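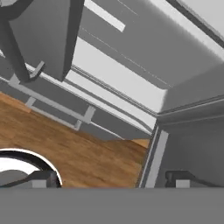 Alluldale Museum – Department of Archaeological Collections, Finds Laboratory

Filed under: Lab Notebook | Medieval Pottery | Clestlow

3/10/22

Entry by M. El Sherbiny. Read and initialed by A. Atanasov.

Work continued on the pottery from the Clestlow excavation. The washed material has now been sorted by context and the bag totals agree with the finds register, apart from the upper ditch fill, which is dealt with below. The assemblage stands at 835 sherds. This figure counts fresh breaks as one sherd where the pieces join and were bagged together. The earlier total in the site summary counted them separately and should not be quoted again.

Sorting was carried out by fabric first and by form second, using the department's type series. The bulk of the material is a gritty gray cooking ware with a sooted outer surface. It breaks unevenly and the fracture usually shows a darker core. A smaller part is a finer orange fabric with patches of green glaze on the shoulder and none below it. There are also a few pieces that do not fit the series at all, and these have been kept in a separate tray under the working name "Clestlow unassigned." That name is for laboratory use and is not to be written on the permanent labels.

Upper ditch fill. The register gives 10 bags for this context. Only seven were found in the crate when it was opened. Azra Atanasov checked the crate from the adjoining trench and the remaining bags were there, with correct labels, under the tile. They have been moved and the crate list amended in pencil. The ink copy will be changed once the tile has been gone through as well. Nothing appears to be missing. It does mean that the rim count in my previous entry is too low for the ditch, and the chart drawn from it has been withdrawn from the draft report.

Joins. A good run of joins was found among the cooking ware from the lower ditch fill. One vessel can now be followed from rim to base on one side, although the base itself is incomplete and the middle of the wall relies on a join that I regard as probable only. The edges are worn and the curve is right, but the sooting does not quite meet. A.A. considers the join safe. We have agreed to leave it dry and to photograph the two parts side by side, with the join marked as uncertain in the catalog. No adhesive is to be used on this vessel until the residue samples have been taken.

A further join links a sherd from the ditch with one from the floor of the building. This is of more interest than the vessel deserves. It is a plain body sherd with a thumbed strip, and if the join holds, then the ditch was still open when the floor was in use, or the floor layer was disturbed later by the drain. The section drawing can be read either way. I have asked for the original site notebook to be brought up from the store so that the note on the drain cut can be compared with the inked version, which seems to have been tidied.

Residue sampling. Suitable sherds for residue work were set aside before washing, as agreed with the site team, and have been kept wrapped in foil. On inspection, two of these had in fact been rinsed. The surfaces are clean and there is no soil in the pores. They have been taken out of the sample set and returned to the main sequence, and a note placed on the form. Powder was drilled from the inner face of the others after the outermost surface had been cleaned off. Gloves were changed between samples. The drill bit was cleaned with solvent each time and a blank was run at the start and end of the session. The vials are in the cold store on the second shelf, in the rack with the yellow tape.

Comparison with Drilcombe. The Drilcombe kiln material was brought out for side-by-side viewing under the low-power microscope. On earlier occasions it had been assumed that the Clestlow gray ware came from Drilcombe, mostly on the grounds of distance and because the rims look alike. In fresh fracture they do not look so alike. The Drilcombe fabric has rounded quartz, well sorted, with occasional red iron grains. The Clestlow fabric has more angular quartz, less even in size, and small plates of mica that catch the light as the sherd is turned. I found no mica in any of the Drilcombe waste sherds that I examined. This does not rule out a second clay source at Drilcombe, and the kiln itself was only partly dug.
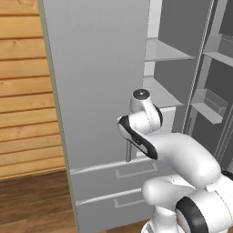 The green-glazed pieces are another matter. Their fabric agrees closely with the glazed jugs in the Halilović collection, which came to the museum without site records but with a reliable note that they were found during drainage work in the lower town. The glaze on both is thin and pitted and stops in an uneven line where the pot was held for dipping. The handles are fixed in the same manner, with the lower end pressed on and smoothed by a single wide finger mark. I would be content to describe these as one ware. A.A. asks that the catalog say "similar to" until thin sections have been made, and that is the wording that will be used.

Thin sections. A request has been drawn up for the gray ware, the glazed ware, the Drilcombe waste and the unassigned tray. It would be wasteful to section every variety in the unassigned tray and a choice will have to be made. My own preference is for the shelly fabric, since there is at present no shelly ware recorded in the valley and the sherds are small enough that little else can be learned from them by eye. The coarse pink fabric can wait. It may prove to be daub.

Drawing and recording. Rims with enough of the circumference surviving to give a diameter have been drawn at full size. The largest bowl measures about 2 hands across the mouth, which I record only as a first impression taken at the bench; the proper diameter will be read against the rim chart when the bowl is drawn. The profile gauge leaves a faint mark on the softer orange fabric and should not be used on it. Calipers and set square are slower but adequate. Pencil drawings are in the flat file under the site name, in context order. Please return them in the same order.

Marking. Permanent marking of the gray ware has started. The barrier layer was applied and left to dry fully before the ink was put on. Some of the sooted sherds do not take the barrier layer well, and the number lifted on a test piece. These will be left unmarked and bagged singly with a written label. Marking is to be on the inner face, near an old break, and never across a possible join.

Points carried forward. The tile from the adjoining trench needs to be gone through for stray pottery. The drain cut is to be checked against the site notebook. The ditch rim chart must be redrawn with the additional bags. The thin section request needs a signature from the head of department before the end of the budget period in April, and the form has been left in the tray on Azra Atanasov's desk.

Addendum, same session. The site notebook was delivered late in the afternoon. The note on the drain cut is short and partly smudged. It reads "cut from above floor, edge lost N side," followed by a word that may be "root" or "robbed." The inked section shows a clean edge on the north. I have copied the note in full onto the context sheet and left the phasing of the floor open.

M.E.S.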